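Gripper day! Swapped the old Brollen fingers for the Mamham set and wow, the stepped tips feel so much nicer on round things.

Same arm, same controller, 30 grabs each. Brollen dropped 3, Mamham hasn't dropped one yet — colour me impressed.

Wrist cam stayed put so I can compare the footage properly.
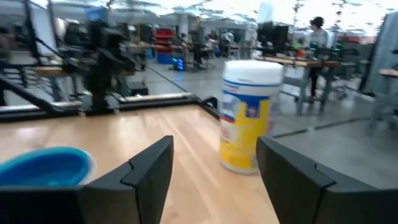
Next up is closing speed. Yuk-lan reckons 200 is too quick and wants 190, so we're trying both after lunch.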